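Tips for Recording Door Demonstrations With Hand-Held Grippers

These notes come from the door-opening set we recorded for Taris in April. They assume you already have a working gripper and a table.

Fix the door down first. A small panel on short legs will creep when you pull on it, and a session where the door wanders is hard to clean up later. Rubber feet work on a smooth table. Double-sided tape holds better but leaves a mess.

Leave things on the door. Stickers, a coaster on the tabletop, a booklet off to one side - swap them every few runs. Mounir Lamrani kept his table bare for the first week and had to record most of it again.

Hang plain cloth on the walls. Black curtain fabric and small clips are enough. Put a few large foam letters on it so the background has something to track. Blank black cloth gives the camera very little to hold on to.

Check the tags on the fingers before each batch. Wipe them with a dry cloth. A smudged tag shows up as a gap in the finger width, and you won't notice until you process the files.

Approach the handle slowly and from more than one side. Start some runs high, some low. Close on the bar, pause for a beat, then pull.
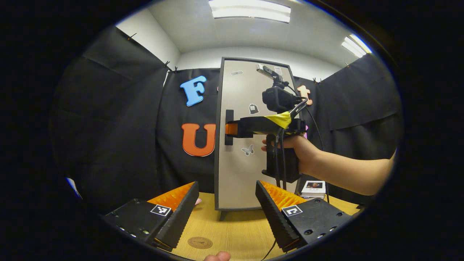
Keep cables wrapped close to the grip. A loose loop will catch on a handle sooner or later, and then the run has a jerk in it that you don't want copied.

Throw out bad runs the same day. We recorded 2194 and kept 1375. Most of the rejects were dropped tracking, and the rest were people rushing before lunch.

Two people per table is plenty. One records, the other resets the door and writes down the run number. Trade places when your wrist gets tired. Shaimaa Ezzat uses a paper log for this and copies it over at the end of the day.

Charge the camera batteries overnight and label them.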